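Projects > Jendby > Interviews

The engineer who runs simulated data collection at Jendby had 182 demonstrations saved before lunch and wanted to talk about every one of them. "I still get a kick out of it," she said. "You steer the gripper through the task, you save the run, and the model has one more way of seeing it done."

The Pirnport task takes place at a rendered machine, and each run is recorded from a wide round view with the gripper low in the middle. Her team's target for the first batch was 200 runs. They went to 351 – mostly, she admitted, on account of the approach angles.

"We had plenty of straight approaches and hardly any from the side. The policy learned to be very good at exactly what we'd shown it!" So they went back and collected 97 more that start off to one side, slow down, and correct.

She keeps the clumsy ones too, as long as the operator recovers. Kovalchuk, the labeling tool they use, lets her tag the moment of recovery, and she'd like the group in Bisstead to start doing the same.

What does she look at first when a new run comes in? "The last second before contact. I'll play it five or six times. If the fingers hesitate there, I want to know what the person was thinking – and then I go ask them." 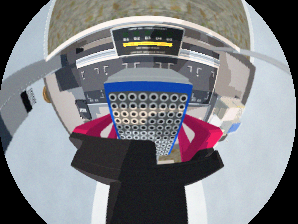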